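Climville Kitchen Words

A word list of kitchen and table terms, with the region each one was collected in and a short gloss in everyday English. 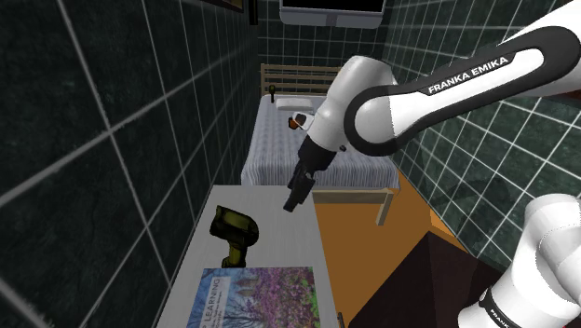 What is in it

The main file, words.csv, has 300 rows. Each row is one term. The columns are term, region, gloss, source and note. The source column holds a short code, and sources.txt says what each code stands for.

Terms come from two places, Climville and Ilgate. Of the 300 rows, 200 are from Climville. The Ilgate rows were added in March and have had less checking, so treat their spellings with some care.

Known problems

27 terms have no gloss. They are kept in the file with an empty field - please don't drop them when you load it.

Some words for pans and lids appear twice with different spellings. Both rows stay if both spellings were found in print. The note column points from one to the other.

The Nørgaard source code has a letter outside plain ASCII. Read the file as UTF-8 or it will not match sources.txt.

Splits

There is no fixed test set. The Trurasis spelling checker used 70 rows picked at random, and those row numbers are in trurasis_rows.txt.

Changes

27 Apr 2026 - fixed the quoting in glosses that contain commas, removed stray spaces at the ends of terms.

License

Free to use and share with credit. Send corrections as a pull request, one term per commit, and include the page where you found the word.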